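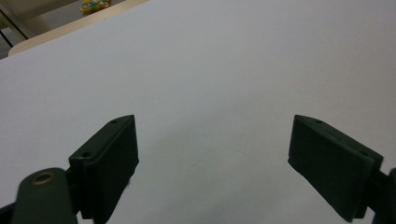 Week 4 - comparing the two grippers

Lab opens 2 pm. Read the Skarkstead sheet before you come, it's short.

Hand-held gripper first, then the same jobs with the Furnival arm. Same objects, same order. If you swap the order your times won't compare and you'll be redoing it in December.

What to write down for each try:
object, start pose, fingers fully open y/n, grip held or slipped, who was driving

Opening width - measure at the tips, not at the pivot. Last year half the reports mixed these up. Thin things (cards, coins) go in the second round, skip them for now.

Camera view: check both fingertips show up when open AND when closed. Closed is where people get caught. Fix the mount before you record, not after.

Controller - leave the speed at 80. Force limit is on the Cisico box, dont touch it without asking.

Clips so far: 208 usable from the other section. Same folder naming please.

Report is 2 pages, one table, one plot. Say which gripper you'd pick for small boxes and why. "Felt better" is fine as a remark but it isnt a result.

Questions to Dilruba Navaratnam, room next to the lab.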